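Print this page | E-mail this page

Warkard Corkoria 188 Snowboard Bag with Wheels

The Corkoria 188 is a wheeled travel bag for one or two snowboards, bindings attached, plus boots and outerwear. It replaces the older Corkoria in our range and has a longer main zipper, bigger wheels and a stiffer base. We carry it in black and in slate.

The number in the name is the inside length in centimeters. A board up to 180 cm goes in without a fight and leaves space at the nose and tail for a rolled jacket or a towel. If your longest board is under 160 cm, the bag will still work, but the board will move around unless you fill the ends. Riders on short boards should look at the Haworth bag first.

What it holds

Most people pack one board with bindings on, a pair of boots, a helmet and enough clothing for a long weekend. Two boards will fit if you lay them base to base and take the highbacks down flat. With two wide boards, take the bindings off one of them and put them in the end pocket. Boots up to a men's 13 go in the boot section. Larger boots fit in the main compartment, one on each side of the front binding.

The bag weighs 10 pounds empty. That counts toward your airline allowance, so weigh it packed before you leave the house. Airlines differ on whether boots and clothing can travel in a board bag, and the rules change from season to season. Check with your carrier. We can't advise on individual airlines.

Construction

The shell is coated polyester with a heavier grade on the base and at both ends, where bags usually wear through. The padding is closed-cell foam on all sides. Inside there are two straps to hold the boards down and a removable divider. The main zipper runs around three sides, so the lid opens all the way and you can load the bag flat on the floor.

The wheels are replaceable. They are held on with two bolts each, and spares are in stock at our service desk. Grab handles are at the nose, the tail and the middle, and there is a shoulder strap in the inside pocket for stairs and parking lots. 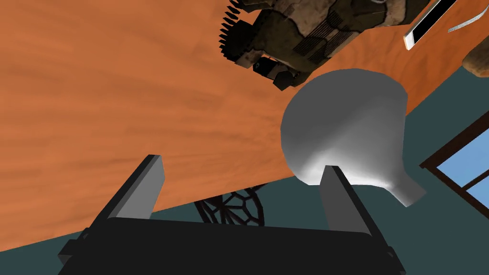 Packing it

1. Open the bag fully and loosen both inside straps.
2. Put the first board in, base down, with the tail at the wheel end.
3. Pad the edges if they have just been sharpened. A beach towel is enough.
4. Add the second board, base up if it goes underneath and base down if it goes on top.
5. Tighten the straps over the boards, between the bindings.
6. Fill in with clothing and put the boots at the wheel end. The bag rolls better with the weight low.
7. Close the outside compression straps after the zipper.

Notes from the shop

Reece Lightfoot in our rental department has used the Corkoria for two winters, mostly on flights with two boards. His first set of wheels is still on it. He found the divider got in the way with two boards and leaves it at home. He also suggests tying a bright ribbon to the handle, as black board bags look much the same on the oversize belt.

Malcolm Naylor at the service desk handles the repairs. The usual ones are zipper pulls and the stitching on the nose handle, both from lifting a full bag by one end. Use two handles when it is loaded. He can replace a pull while you wait if you come in before 4 p.m.

Care

Unpack the bag when you get home and leave it open until the lining is dry. Brush off salt and grit, then wipe with a damp cloth. Do not machine wash. A little zipper wax in the fall keeps the main zipper running.

Specifications

Inside length: 188 cm
Capacity: 200 liters
Weight empty: 10 lb
Boards: one or two
Boot section: to men's 13
Colors: black, slate
Spare wheels: yes, sold in pairs

Other bags to compare

Warkard Haworth. Shorter, lighter, no wheels. One board only, with a small pocket for gloves and tools. Suits driving trips and the bus to the hill.

Wukberg hard case. A molded case for people who fly often or ship their boards. It takes two boards without boots, and weighs more than the Corkoria.

Ordering

Bags ship within two working days. Because of the length, they go by ground freight only and we can't deliver to a P.O. box. Unused bags can be returned with the tags on. Slate is out of stock until July, and we will take back orders without a deposit.

Print this page | E-mail this page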